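What changed at the packing benches

I work at Inent, in the building where we pack wooden block sets for schools and toy stores. I have been there long enough to remember when every set was put together by hand, start to finish. In September we started using a robot arm on part of the job. A few people have asked me what that is like, so I am writing it down.

The project is called Nina. The software comes from a company named Nostinix. Nina's job is to pick up one block at a time and put it where it belongs. The arm works on a gray marble-patterned top, and the blocks are plain rectangular ones in a few colors. It is slow compared to a person with two good hands. A new hire can beat it easily for the first hour. By the fourth hour it is closer.
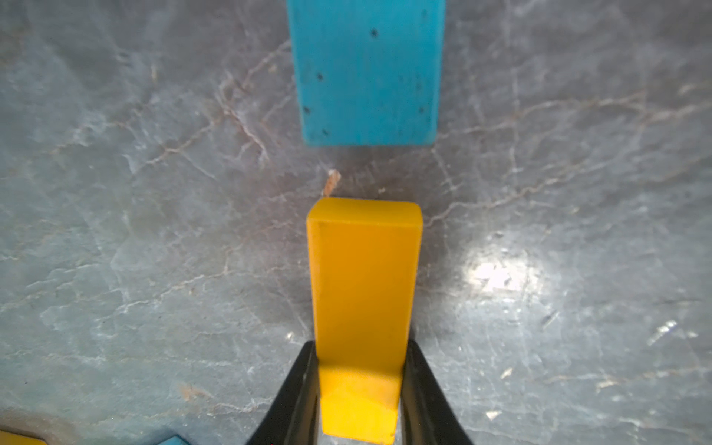 Filed under: Work

The yellow ones are long and narrow, and the gripper takes them between its two black fingers. When we started, we had it set too tight for my liking, and I spent most of a week writing down every pick that went wrong. Most of them were blocks lying too close to another block. We spread them out more now before a run.

My own job is different than it was. I used to pack 300 sets on a good day with my bench partner. Now I look after 2 arms, clear them when they stop, and check the finished sets before they go to the Boster line for wrapping. I walk a lot more. My wrists hurt less. I also talk to people less, and I miss that. At the old benches you could talk all day while your hands did the work. Now I am listening for the stop tone, so I don't really follow a conversation.

No one on our shift was let go. Four people moved to shipping, and two of them didn't want to. The company gave us 30 hours of paid training, and most of it was useful. The part on error codes could have been a single sheet of paper, and I made one. It is taped to the side of my cart.

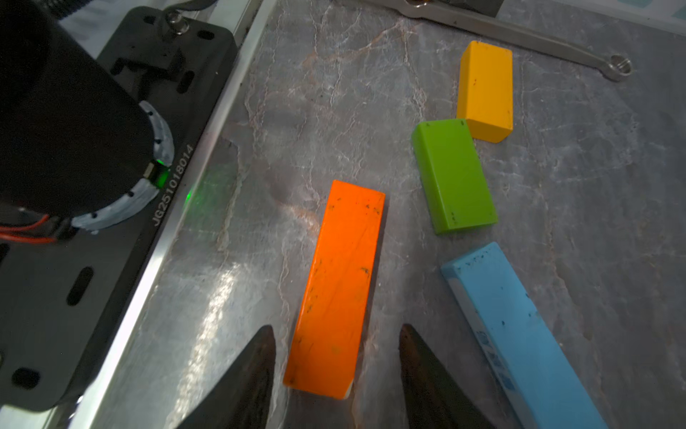 The other thing that changed is how we talk about mistakes. If a set went out with a wrong color, it used to be somebody's mistake, and everyone knew whose. Now we pull the log and look at the pick. I like that better. The flip side is that the log also shows how long I took to clear each stop, and I wasn't told that until the second month. I asked for it to be left out of our reviews and haven't had an answer yet.

We have an order for 500 sets coming up, the biggest since we switched over. The plan is to run both arms through lunch and open one hand bench again for the overflow. I put my name down for the bench.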